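The New Arm in the Minedstead Test Kitchen

Malis staff newsletter, Nov 6, 2022 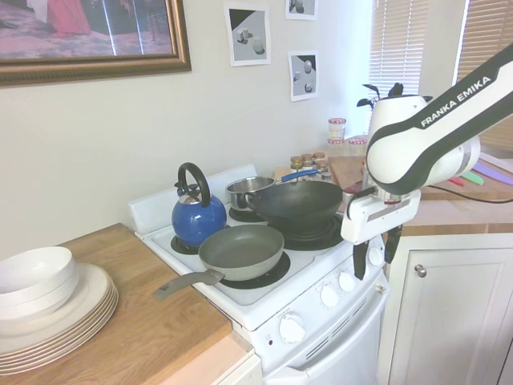

The robot arm at the stove in Minedstead, with the kettle, saucepan, wok and frying pan on the burners.

If you have come through Minedstead at lunchtime lately, you will have noticed that our test kitchen has a new colleague, and a few of you have written in asking what on earth it does all day and whether it can be persuaded to make the coffee. We promised you a proper answer, so settle in, because there is a fair bit to tell!

For anyone at the Serkham office who hasn't visited, the test kitchen is where Malis tries out pots, pans and kettles before they go into the catalog. It has always been a friendly, homey sort of room (a potted plant in front of the window, spice jars at the back of the counter, the old gold-framed picture that came with the building and that we have all grown fond of), and the testing has always been done by hand. A pan goes on the burner, comes off the burner, goes on again, and somebody writes down how the handle is holding up. Then you do it again. Our handling test for a single new frying pan calls for 2167 lifts, and until this spring every one of those was done by a person standing at the stove with a clipboard nearby.

Those of us who have done a week of lifts know what it does to a wrist. The wok is the worst of the lot, and we used to draw straws for it. So when the arm arrived in April, under the project we have been calling Tan, there was relief in the room along with the nerves. People wondered about their hours, quite reasonably, and it was good that they said so out loud at the spring meeting. The answer given then still stands: the kitchen team is the same size as it was, no one has been moved out of it, and the hours that used to go into lifting have gone into the cooking tests, which we never had enough time for.

What has changed is the shape of the day. Mornings begin with setting up, and setting up takes longer than any of us expected. The arm likes things where it was told they would be, so the cookware has to go on the right burners, and a long handle pointing in the wrong direction can cost you half an hour. We had 89 stopped runs in the first month, and nearly all of them came down to a pan that one of us had put back a little crooked. These days it is almost 4 a week, and we have become terribly fussy about handles, at home as well as at work if our families are to be believed.

While the arm is running, one person stays in the room with it and keeps the notes, and the others get on with the tasting, the timing and the cleaning trials at the other end. There is still plenty that only a pair of hands will do. The arm can lift a saucepan all afternoon, but it has no opinion about whether the grip feels greasy after frying, or whether a lid rattles in a way that would drive you mad by the end of the week. Those comments still come from us, and the design people tell us they are getting more of them now, and longer ones too (make of that what you will).

It hasn't all been smooth. The room feels smaller than it used to, and several of us miss having that corner of the counter for chopping. Learning the software was hard going for those who had never touched anything of the kind, and the first training day tried to fit far too much in before lunch. The second round was split into short sessions spread over two weeks, with plenty of time at the stove, and that suited everybody much better. So far 16 people have finished it, including a few from packing who were simply curious, and they are very welcome to come back whenever they like.

Over the winter the team will move on to kettles, which bring their own puzzles, mostly to do with tall handles and how to take hold of them. There will be another set of training sessions too, open to staff from both sites, and you don't need any background at all. Put your name on the sheet by the kitchen door, or ask your supervisor in Serkham to send it over. And no, it doesn't make coffee. We have asked.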